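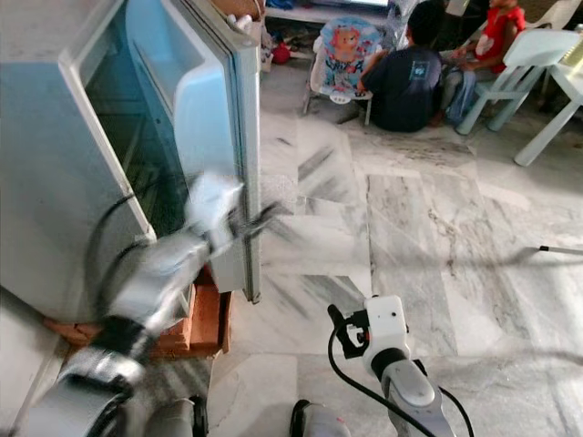 How does a video game remember where you stopped?

Imagine you play for a whole afternoon and reach level 9. Then your mother calls you for dinner and you switch off the console. The next day you start again from level 9. How did the game know?

The answer is called a save. When you save, the console writes a small list. On the list is your level, how many lives you have, and which things you carry in your bag. If you have 980 coins, this number is on the list too. The game does not record everything you did. It only keeps what it needs to put you back in the same place.

In the first years of home consoles, many games could not do this. Some of them gave you a password. You had to write a long row of letters on paper and type it in the next time. My friend Graça Figueiredo lost 5 passwords this way, and one was eaten by her dog!

Later, some cartridges had a little battery inside, flat and round like a coin. It kept a memory chip awake when the console was off. Such a battery can last for many years, but when it becomes empty, the saved games disappear. A grown-up with the right tools can put in a new one. Please do not open a cartridge by yourself.

After this came the memory card. You could take it out and bring it to the house of a friend – then you continued your own game on their console.

Today most consoles have a big memory inside, which needs no battery to remember. Many can also send a copy of your save over the internet to another computer far away. People call this "the cloud", but it has nothing to do with rain.

One more thing. When you see a small turning sign and the word "Saving", wait until it goes away. The console is still writing its list, and if you pull the plug in the middle, the list can be broken.

Written by Inês Abreu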